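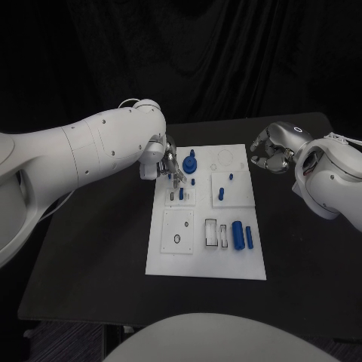
Kondance Wants 4000 Tries at a Peg Board

August 5, 2022

I got to spend a morning at Kondance, the little outfit over on Agarwal Street, and I came home wanting a peg board of my own! They're collecting examples for Drendby, a learning system that's supposed to pick up assembly work by going through lots and lots of recorded tries. Blue pegs, blue cylinders, a big white board, two robot arms, and a whole lot of patience.

The plan is to record 4000 tries, and they've been at it since April. A good day gets them 100. Each one is short — 39 seconds is the limit — and then somebody resets the parts and off they go again. The clumsy ones get saved too, with a tag, and I kind of love that.

I figured the big cylinders would be the fun part to watch, but I got hooked on the small pegs. There's so little to grab! I caught myself leaning in every time the fingers closed up over one (and I wasn't the only person in the room doing it).
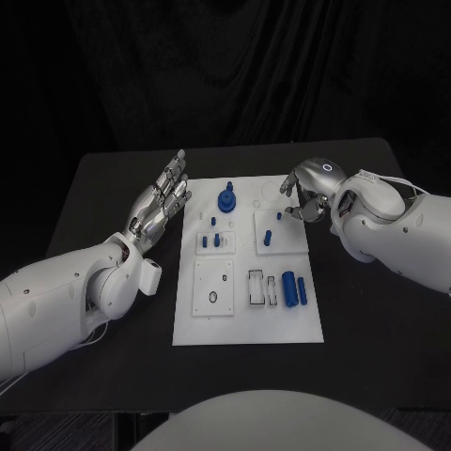

Fingertips together, just above a small blue peg.

The recordings go over to Sender, the partner company that does the training. The first batch went out last month, and they've asked for 6 more before the year is up. Kondance says it'll share some of the recordings with local schools once the set is finished, and I've already asked if I can come back for that.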